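# Does oiling really protect butcher block next to a sink, or is that just something the oil people say?

posted by **sullulbridge_renter**, 2020-10-08
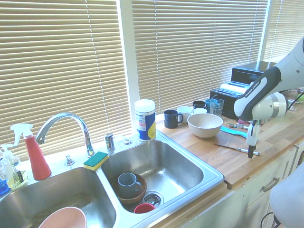

We moved in last May and inherited a butcher-block counter that runs right up to a double stainless sink under the windows. The landlord handed us a bottle of Favow board oil and said to do it every month "or it'll go black." I have my doubts. The bottle says the same thing, but of course it does, they sell the bottle. Dishes get parked on the wood all day long at our place. You can see the mugs along the back and the big beige bowl in front of them, and that's a normal day. I've oiled it twice in all this time and I can't tell any difference apart from the smell.

A cousin's counter was sealed with something hard and shiny, and she never thinks about it. A shop here quoted me $582 to sand and seal ours, and that seems like a lot for a counter I don't own.

So, two things. Does monthly oiling do anything measurable, or would every few months be the same? And is it OK to wipe the wood with the disinfecting wipes I keep by the faucet? I've read yes and no, always stated with total confidence and never with a source.

---

**plomik_joiner**

You're right to be suspicious of "every month." It's a number that fits on a label. Put a few drops of water on the wood near the sink and go do something else for ten minutes. If the drops are still sitting up when you come back, leave the oil in the cabinet. If they've soaked in and left a dark patch, oil it. By the sink that might come up often, and over by the toaster you may go half a year.

What oil won't do is save you from standing water. It slows water down, and that's all it does. The black marks your landlord is worried about come from wet things left in one spot, and the edge along the sink is where I'd look first. Check the caulk there too. If there's a gap, you can oil every day and it'll still go.

I wouldn't use the wipes on the wood as a habit. One now and then won't ruin it, but they can strip the oil and leave it looking dull. Dish soap on a damp cloth, then dry it. Keep the wipes for the steel.

As for $582, I'd want to know what they plan to put on it. And get the landlord's OK in writing before anybody brings a sander in.

---

**favow_fan_309**

I oil mine every single week and it's perfect. 5 years, no marks. So yes it works. Just do what the bottle says

---

**vondráček_kitchen**

To the person above, how do you know it's the oil and not that you're in there with a cloth every week? I dried my counter every night for a year and skipped the oil completely — a bit pale, no black marks. One counter proves nothing, mine included.

For a rental I'd put a folding rack or a thick towel under the mugs and let them drip there. Mine was $30. Move it around and lift it up at night, though, as a wet towel left in place is worse than no towel at all.

Don't do the sealing job. It's the landlord's counter. If he wants it shiny he can pay the 582.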